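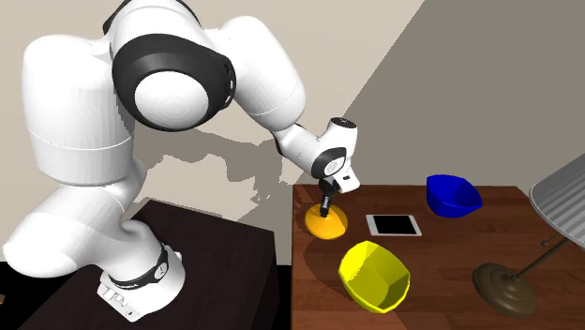 Sim cell, arm down at the orange thing, before I touched the gripper settings.

5 January 2019

Back on the Stutel cell in simulation, trying to get the model to behave before we go near the real arm again. I spent most of the morning on the base transform, which is dull but had to be done. The pedestal in the Pinum scene file had been nudged sideways at some point (my fault, I think, when I tidied the mesh names) and every pick was landing short. Put it back to the numbers on the setup sheet and the tool point now agrees with the planner to well under a millimetre. Lovely!

Next job was the fingers. They go down onto the orange object and overlap it at the contact point, and I'm not happy with that. I suspect the collision shape is still the old one from Ndlovu, because the visual mesh has been swapped twice and I can't find any note of anyone redoing the other half. Started a fresh one, simple boxes only, and saved it next to the original so we can go back if it's rubbish.

Settings as I left them:
Physics step 2000 per second. Tried 961 first and the grip buzzed horribly.
Finger force limit 30 N.
Random seed 2728, please leave it alone until I've compared runs.
Wrist joint damping back to default.

The phone, the two bowls and the lamp stay where they are for now. I know the yellow bowl is nearer than the layout drawing has it — I'd sooner change the drawing. The faceted bowls are the cheap low-detail versions and I'd like to keep them, they load in no time and the contact solver seems to get on with them.

Still to do: check the gap between pedestal and table against the tape measurement from the workshop, and put the joint limits in from the Fameo sheet (mine are typed in by hand and I don't trust the elbow). The wall shadow looks jagged too, but that's only the light settings and it can wait. If we want all this on the real arm by March, the collision shapes come first.

Left the long run going on the back machine. Please don't restart it.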